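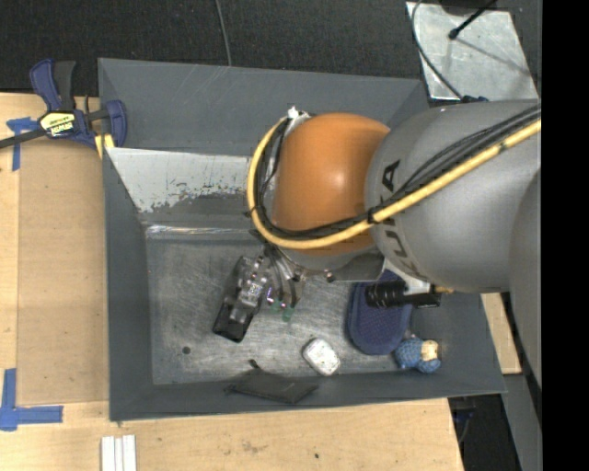
4. Setting Up and Caring for the Storage Bin

4.1 Before you start

This section applies to the Skurside open-top storage bin, dark grey, with sloping walls and a metal floor. It covers placement, filling, emptying and cleaning. For the wall rack and the stacking frame, see Section 6.

You will need:
A soft cloth
Mild dish soap
A tape measure
A pencil or masking tape

4.2 Choosing a surface

The bin must stand on a flat, rigid surface. A bare wood tabletop is suitable. Do not place the bin on a folding table or on a surface covered with loose fabric.

1. Clear the tabletop and wipe off dust and grit.
2. Measure the distance from the planned position to each edge of the table. Leave at least 9 inches on the side you will reach in from and 2 inches on all other sides.
3. Lower the bin straight down. Do not drag it.
4. Press on each corner in turn. If the bin rocks, move it to a flatter part of the table.
5. Mark the corners with pencil or tape so that the bin can be returned to the same position after cleaning.

CAUTION: Lift the bin with both hands under the rim. Empty it first if the contents weigh more than 20 pounds.

4.3 Filling the bin

The bin is intended for mixed small household items, such as soft toys, pouches and other light goods.

1. Remove packaging, tags and rubber bands.
2. Place heavier items on the floor of the bin. Do not drop them from rim height.
3. Add soft items next. Keep small items away from the foot of the walls, where they can slide under larger ones.
4. Stop filling 2 inches below the rim.

Items may lie in any orientation. Sorting by size or color is optional. If items are to be picked out one at a time, a single layer is recommended, with some bare floor left between the items.

NOTE: Items with a raised rim may settle on edge against their neighbors. Lay them flat if they are likely to tip.

CAUTION: Do not store liquids, open food, batteries or blades in the bin. Do not use the bin as a step or a seat.

4.4 Emptying the bin

1. Remove the topmost items first.
2. Lift each item clear of the rim before moving it sideways. Dragging items up the slope of the wall will scratch the finish.
3. Check the corners for small parts.
4. Do not tip the bin while it is on the table.

4.5 Cleaning

1. Empty the bin completely.
2. Wipe the walls from the rim down with a damp cloth and a little dish soap.
3. Wipe the floor in straight strokes.
4. Wipe again with clean water and dry with a second cloth. Allow 30 minutes before refilling.

Do not use steel wool, scouring powder or bleach.

4.6 Normal wear

Fine scuffs, swirl marks and cloudy bright patches on the metal floor are normal and do not affect use. Light scratches on the matte walls are also normal. Do not sand or polish them.

Stop using the bin if any of the following is found:
A crack in a wall or along the rim
A sharp edge or burr on the floor
A floor that has lifted at a corner

4.7 Related parts

Greenwood floor liner: optional, cut to size. Fit only when the floor is fully dry.
Grarkden corner pads: optional, for use on polished tabletops. Apply to the underside of the bin and repeat step 4 of Section 4.2.

Revised March 14, 2025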